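Search this site Search

Progress Report to the Grindstead Fund
Project: Learning Contact Order from Small Sets of Demonstrations
Host institution: Sturside Laboratory, Manipulation Group
Prepared by: Heriberto Cárdenas, principal investigator
Reporting period ending December

1. Summary of the period

The project asks whether a robot arm can learn to clear and sort a tabletop from fewer demonstrations if each demonstration is marked with the moments at which contact is made and lost. In the previous report we described the marking method and a first set of trials with single objects on an open table. The present report covers the move to several objects at once, the collection of the main demonstration set, and the first comparison between the marked and unmarked versions of the policy.

The demonstration set now stands at 800 recorded episodes. Of these, 590 have been marked and checked and are in use for training. The remainder have been recorded but not yet checked, and no result in this report depends on them. The first comparison favors the marked version in the cases where objects lie close together, and shows no clear difference where they are well apart. We regard this as encouraging but not settled, for the reasons given in section 4.

Spending is within the approved budget. One change to the schedule is requested in section 6.

2. Workspace and task

The workspace was rebuilt early in the period so that all demonstrations and all test runs could be carried out under the same conditions. The arm reaches down from above and carries a two-finger gripper. The tabletop is bordered by clear acrylic, which keeps objects within reach and does not block the view of the fixed cameras. A round wooden bowl serves as the target container. The objects were chosen to differ in shape and in how they respond to being pressed, and the set is kept small on purpose so that the arrangement of the objects, and not their variety, is the main source of difficulty.

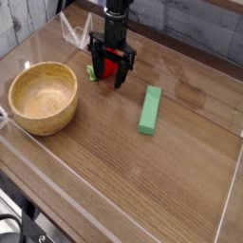

Each episode begins from a starting arrangement drawn from a written list. The list is divided into open arrangements, in which every object can be approached without touching another, and close arrangements, in which at least two objects are near enough that closing the fingers on one is likely to disturb the other. The operator is told which object to move first and is otherwise free to choose the approach. An episode ends when the named objects are in the bowl or when the time limit is reached. Failed episodes are kept. They are marked in the same manner as successful ones, and the policy is trained with both.

The change from a single object to several has made the work of the operators slower than we planned. In the open arrangements an experienced operator seldom needs a second attempt. In the close arrangements second and third attempts are common, and the markings are correspondingly more complex. This affects the schedule and is taken up again below.

3. Marking of demonstrations

Marking was carried out under the direction of Florante Magbanua, who also wrote the current version of the Chang marking tool. For each episode the tool proposes a list of contact events from the finger position and motor current signals. A person then confirms, moves or deletes each proposed event while viewing the recording from the fixed cameras. Four kinds of event are used: finger to object, object to object, object to table, and object to bowl.

The second kind has proved the hardest. The motor current gives little sign that a held object has come up against a neighbor, especially when the neighbor is soft, and the tool misses many of these events. In the close arrangements they are also the events that matter most. We therefore asked two people to mark 12 of the close episodes independently and compared their results. They agreed well on finger contact and on release. Their disagreements were almost all on object-to-object contact, and most of these concerned the start of the contact and not whether it had taken place.

As a result, the marking guide was rewritten. An object-to-object event may now be entered as an interval with an uncertain start. The training code was changed to accept such intervals -- a modest change, but one that required all previously marked close episodes to be opened and checked again. That work is complete for every episode in the training set.

4. First comparison

Two policies were trained on the same episodes with the same settings. The first received the recordings and the arm motions only. The second also received the contact events and was trained to predict the next one. Both were tested on arrangements that do not appear in the training set, with the order of testing mixed so that neither policy was favored by changes in lighting or in the condition of the fingers.

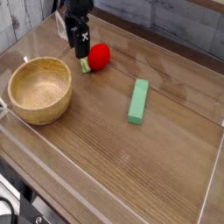
Performance in the close arrangements is the main question of the project, and most of the test time was spent there. The unmarked policy tends to treat two neighboring objects as a single target and to close on the space between them. The marked policy does this less often. A representative hard case is the one in which the small pale green object lies against the red ball, so that the fingers must come down on the green piece with the ball touching its side. The long mint-green block, by comparison, lies alone with clear space on all sides and presents little trouble to either policy. We report cases of these two types separately, as a combined score would be governed mainly by how many of each we chose to test.

In the open arrangements the two policies perform alike, and we do not expect that further training will separate them. This was foreseen in the proposal. It does mean that any benefit of marking must be weighed against its cost, and that a laboratory working only with well-spaced objects would have little reason to adopt it.

Three cautions apply to the result for close arrangements. The test list was written by the same people who wrote the training list, and the two may resemble each other more than is desirable. Each policy has been trained only once, so we cannot yet say how much of the difference would remain under a new starting seed. Finally, the bowl has been kept toward the left of the table throughout, and neither policy has been tested with it placed elsewhere.

5. Related work by the Girska partners

Our partners at Girska have received a copy of the marked episodes and the rewritten guide. They intend to train the marked policy with their own code on their own arm. They have raised a fair question on whether the intervals with uncertain start should be given less weight in training. We do not have a firm view and have agreed that they will test it first. A joint call is held each Monday, and brief notes are kept in the shared project folder, where the Fund's program officer has reading access.

6. Schedule and changes requested

The proposal called for all 800 episodes to be marked by the end of this period. This was not achieved. The cause is the repeat checking described in section 3, together with the slower pace of the close arrangements. We request an extension of 2 months for the marking task. No additional funds are requested, and the final delivery date of the project is not affected, as the bowl placement tests can be carried out while marking continues.

7. Plans for the next period

-- Complete the marking and checking of the remaining episodes.
-- Repeat the training of both policies with several starting seeds and report the spread.
-- Obtain a test list written by the Girska partners without sight of our training list.
-- Move the bowl to new positions on the table and record a small number of added demonstrations if these prove necessary.
-- Release the marking tool and the guide, subject to the Fund's approval of the license terms sent with this report.

A draft paper on the marking method is in preparation. It will be sent to the Fund for comment before submission. Questions on the technical content of this report may be addressed to Heriberto Cárdenas, and questions on the marking tool and the release to Florante Magbanua.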